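Filed under: Tidy Home > Living Room > Lost & Found
Last updated: Sunday, June 2, 2024

Finding things on the sofa, the robot way

I lose the telly remote most evenings, so when my friend Ingegerd Hovland told me her group at Encombe was teaching a simulated robot arm to clear a sofa, I had a lot of questions! She let me read the write-up (they call the project Hedlund) and I've pinched their method for my own front room.

What they wanted to know was whether the arm did better if it looked the whole seat over before reaching for anything. So they gave it 43 made-up sofas to tidy, each with a different muddle on it, and ran every one in 2 ways. In one, it grabbed whatever was nearest. In the other, it looked first, picked out the thin flat things and went for those before the bulky ones. Grabbing first, it left something behind on 7 sofas. Looking first, it left something on 2 – and those were both dark things on dark fabric, which is my remote all over.

So now I do it like this. Stand at one end and look along the seat before you touch a cushion. Take the skinny stuff off first (pens, remotes, glasses, that one knitting needle), then papers, and laptops last of all, with both hands please. Leave upright cushions where they are until the seat is clear, or you'll send everything down the back.
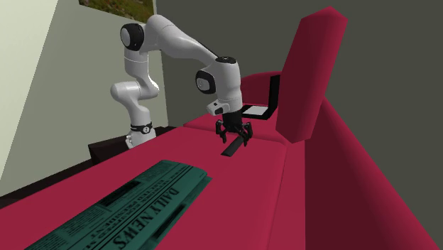 The other bit I liked was how they had it pick things up. It comes down from straight above with the fingers open wide, and only closes them once it's low over the seat. I tried the same with a pair of kitchen tongs down the gap in my old Vosthorpe settee and got a biro, a hair slide and a very elderly mint.

Ingegerd did warn me that a pretend sofa doesn't sag like mine does, so they can't say yet how it would manage on real cushions. They're hoping to try that in July. If your sofa is dark, put a strip of bright tape on the back of the remote – mine's yellow and I've found it every night this week.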